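Every September the Griner on our side of town clears out its garden chairs and puts up 100 feet of kids' costumes, and every September I walk in meaning to spend nothing. My daughter is 9. She has been a bat, a mailbox and, for one long evening, gravity.

My complaint is with the bagged costume. The Culovix astronaut we bought last year had a zipper that quit before dinner and a helmet that was a picture of a helmet, printed on a hood. For that money I could have bought tape, a box and a decent lunch.

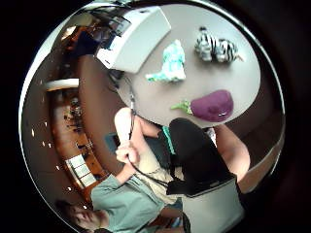

A plush zebra and a purple plush eggplant on the table.

I know the case against homemade. It takes time, it sheds glitter into the car until spring, and the parent who offers to help ends up doing the whole thing at 11 p.m. with a glue gun. The mailbox had 213 paper stamps on it. I cut out most of them, and I still have opinions about scissors.

But kids wear a homemade costume differently. They explain it to strangers on porches, at length, while the candy bowl waits. Bautista Street has a man who asks follow-up questions, and she plans her route around him.

So keep your Usitz princess with the light-up hem, if your kid loves it. Mine wants to be a drawbridge this year, and she has already measured the front door.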